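Notes for the rice dessert talk, Brekstead. Slides change on my nod.

Open with the pot. Use 600 g of milk to 80 g of short rice and keep the heat low.

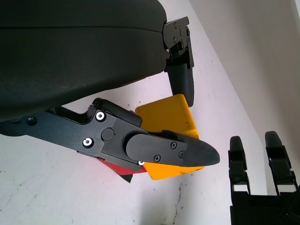 Rice pudding sets as it cools, so stop early. Say this twice. It should still pour. For color, hold up the lemon zest; the yellow on the slide is close to the shade I want. 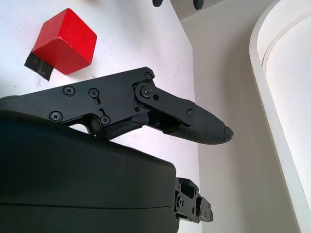 Last changed: 10th April

Salt goes in at the start, sugar at the end. Ask who does it the other way.
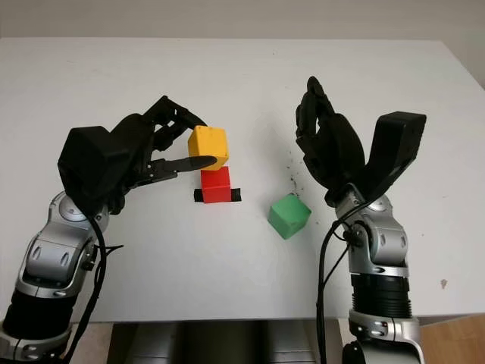 Photo: Vendula Kratochvíl

Pass the spoons. Boris Matoušek has the nutmeg. Reheating: add 2 spoons of milk, stir, stop.

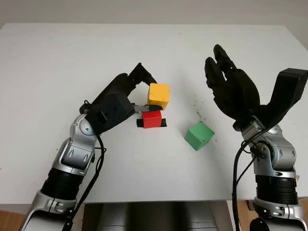
*Yellow, red and green cubes on the table.*

Questions, then tasting.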